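How to Get a Stripped Screw Out Without Taking Up Swearing

Updated 2025-11-27

Sooner or later you will meet a screw whose head has been rounded into a shallow dish. Mine was in a Gasser cabinet hinge, put there by me, with the wrong bit, in a hurry. It held out for a whole evening.

Stop turning. Every extra spin shaves off metal you are about to need.

You will want:
A wide rubber band
A hand screwdriver, one size up from the one that failed
Penetrating oil
A small hammer
A screw extractor set (my Dolero set cost 18 dollars and has outlived two drills)

Step 1. Lay the rubber band flat over the screw head and press the screwdriver through it, hard. Turn slowly. This works often enough to be worth the indignity.

Step 2. If the screw goes into metal, add a drop of oil and go have lunch. Skip the oil on bare wood unless you like stains.

Step 3. Set the driver in what remains of the slot and tap the handle with the hammer. Tap. You are seating the tip, and the hinge has done nothing to you.

Step 4. Now the extractor. Drill a shallow hole in the center of the head, switch to the extracting end, and run the drill in reverse at its lowest speed. Lean on it more than feels polite.

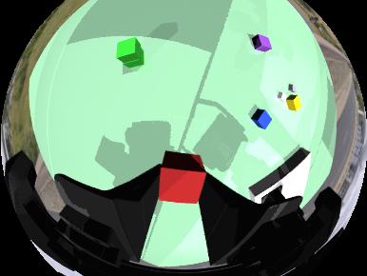

A reader objected that step 1 is a waste of a good rubber band, and that locking pliers will beat everything on the list if the head sticks up even a little. Fair enough, and if yours does stick up, clamp on and turn counterclockwise before you try anything else.

Replace the screw with a new one of the same length. Do not put the old one back in the jar. I have 5 of them in there already, and I keep picking them out.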